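About Bornville

Bornville writes working rules for people who collect household data with hand-held grippers and for the robot teams who train on it. We started in Rarnbridge in June with two people and a low opinion of most of the checklists we had been sent. We are now nine, and the opinion hasn't moved much.

Plenty of labs say they follow good practice. Ask for the page it's written on and you may wait a while. Ours fits on 2 sheets, and Ehsan Karimi will strike any line that can't be checked by someone standing in the room.

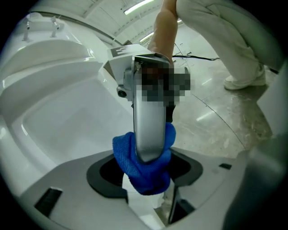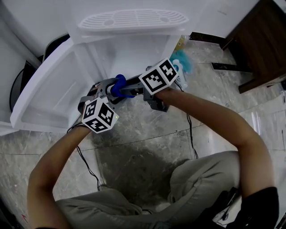 Household work with a hand-held gripper, cables attached.

Nima Heydari remains unconvinced that a written rule changes what people do at the end of a long shift, and would sooner see fewer rules and more visits. We have argued over this at Azimi and again at Sidow, and the rule on trailing cables got shorter both times.

What we ask of a site is plain. Keep cables clear of feet. Stop when a marker is covered. Log the failed attempts with the good ones – a data set where every grasp succeeds should worry whoever is buying it.

We don't hand out badges or seals. A seal tells you somebody paid for a seal. Sites get a dated report with the faults listed first, and they may publish it whole or leave it in a drawer. Most have picked the drawer so far.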